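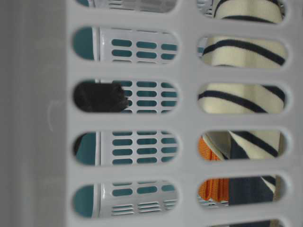 Mail ballot drop-off and the authorized return form in Hestgate
Our county clerk changed the rules for returning someone else's mail ballot before the June primary, and I can't get the two notices I have to agree. The first says a voter may name one person to return a sealed ballot, using the authorization block on the back of the return envelope. The second says a separate form is needed if the person is not a member of the household. I collect my aunt's mail along with her washing, and last time her ballot rode home with me in a plastic laundry basket, the light gray kind with rounded slots in the sides, so I would like a sturdier procedure this time. She lives at a different address, in the Flodden precinct, and I live in Sison. She can sign her name but can't get to the drop site.

What I need to know:
Does the envelope block cover me, or do I also need the separate form?
Can I use the drop box in Sison, or does it have to be the one in her precinct?
If the signature is rejected, does the notice go to her or to me?

I called the clerk's office and was on hold for 12 minutes before the line dropped. The recorded message only covers registration.

Posted by washday_proxy

Torunn Björklund
I worked the intake table at the Hestgate annex for two elections, so this is from the receiving end. Check it against the current instruction sheet packed with her ballot, which is the version the staff will apply.

The envelope block and the separate form do different jobs. The block is filled in by the voter and names the person carrying the ballot. The separate form is signed by the carrier and states the relationship and the carrier's own address. Under the rule as it stood when I was there, a carrier at the same address as the voter needed only the block. A carrier at any other address needed both. You are at a different address, so complete both. The form goes in the outer pocket of the envelope. Do not put it inside the secrecy sleeve with the ballot. Forms found in the sleeve were set aside with the ballot for review, and that added days.

On the drop box: any box in the county accepts any county ballot. Boxes are emptied to one central location and sorted there by the barcode on the envelope. Precinct matters for in-person voting. It does not matter for the boxes. There is one restriction - if you hand the ballot over a counter instead of using a box, the clerk at the counter will ask for your ID and compare it with the form. A box has no one to ask, so the form is checked later. If anything on it is incomplete, the counter is the better choice, as you can correct it on the spot.

Signature problems: notice goes to the voter at her mailing address, and by phone if she gave a number on the envelope. The carrier gets nothing. She has to answer it herself with the cure affidavit. You can return the affidavit for her, but you can't sign it.

Common errors I saw:
- Block signed by the carrier instead of the voter
- Date left blank (the most frequent by a wide margin)
- Carrier's PO box given where a street address is required
- Two ballots from two voters in one envelope

One more item. The deadline is receipt by close of polls at 8 p.m. A postmark does not help with a drop box. People in line at a staffed site at 8 p.m. are accepted; an unstaffed box is locked at that time.

dk_200
just mail it. It's prepaid. never had a problem in my county, but I'm two states over so might be different for you

Iwona Olszewski
Torunn's answer matches what I was told for my father's ballot, with one addition. The separate form is Form 163, and the copy on the county site was out of date when I printed it. The old one has a single signature line and the new one has 2, the second being for the voter. The counter at Hestgate refused the old one and gave me a blank, so I had to drive back for his signature. Ask for a current copy at the counter or at the Imia branch library, which keeps a stack near the registration cards.

If your aunt expects to need this at every election, there is also a standing request for home pickup. Two staff members come to the house and she hands them the sealed envelope directly, with no carrier form at all. The request has to be in before the ballots are mailed, so it is probably too late for the primary - but it could be filed now for the fall.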